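The arm dropped its zero again

I've been putting off writing this up, but the same fault has come back and I want the details in one place before I forget them.

The arm is the secondhand one I've been running on the kitchen table since May. The control board is a Wornalia and the gripper came with it. The job I've been working on is simple to describe. The arm reaches over the table, picks up a vegetable, and puts it in a pot. I had a run of good sessions with it, long enough that I stopped standing next to the power switch. That was my first mistake.

The failure happened on a reach to the back of the table. The arm went out normally, opened the gripper, and started down. It should have stopped just above the cloth. It kept going. The fingertips pressed into the tabletop, the elbow started to lift, and the base shifted toward me. The motors made a low grinding sound and the board reported error 52, the overcurrent code. By then the arm had been pushing for a couple of seconds. I pulled the plug from the wall, and the arm went limp and fell over sideways.

Nothing broke. There was a dent in the tabletop under the cloth and a scuff on one finger pad. My hand had been near the base a minute earlier, and I did think about that for the rest of the evening.

The log made the cause fairly clear. The shoulder encoder had jumped by 1111 counts partway through the session. The controller didn't notice. It took the new number as the true position and planned every move after that from the wrong place. On short reaches the error was small enough that the gripper still closed on things. On a long reach the same angle error puts the fingertips well below where they should be, so it only showed up at the back of the table.

I blamed the encoder at first and ordered a new one from Tralidari. It made no difference. The problem was the cable. It runs through the shoulder bracket, and whoever assembled the arm before me had pulled it tight around a sharp corner. The insulation had worn through on one wire. With the shoulder all the way forward, the wire touched the bracket and the signal dropped out. I could make it happen by hand with the cover off, every time.

I replaced the cable, filed the corner down, and left some slack with a loop of tape holding it. Then I went back to the table and ran the same pick at low speed.
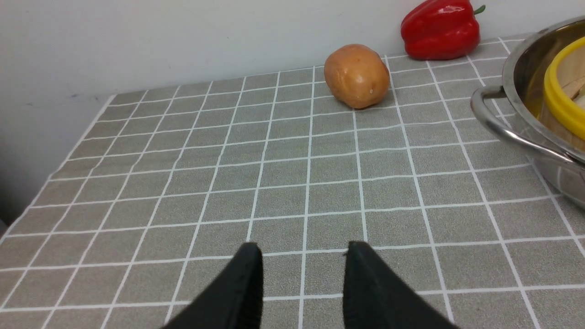
Would a lower current limit have prevented the crash?

It would have made the crash gentler, but the arm would still have gone to the wrong place. The limit on my board was set to 3000 milliamps, which is how it came to me and is far more than this job needs. I've turned it down to 2000. The arm still lifts everything I ask it to lift, and if I hold the forearm back with my palm it gives up quickly.

The other changes I made are in software. The controller now compares each encoder reading with the one before it, and if the difference is bigger than the joint could move in that time, it stops and holds. I also put in a floor height. No command can send the fingertips lower than that, although this is only as good as the encoder readings, so I don't count it as protection against the same fault. The arm goes back to its home switch after every tenth pick and checks its zero. That costs a little time and I don't mind.

I bought a proper stop button too. It cuts motor power at the supply and has its own bracket on the front of the table, on my side. The arm does fall when I press it, so I keep a folded towel under the forearm when I'm testing something new.

After all this I got two weeks without trouble, and then yesterday the zero drifted again. It was a much smaller jump, and the new check caught it and stopped the arm in midair. I haven't found the reason yet. The cable looks fine. My next guess is the connector at the board end, which has always felt a bit loose, and I have a replacement on the bench to crimp tonight.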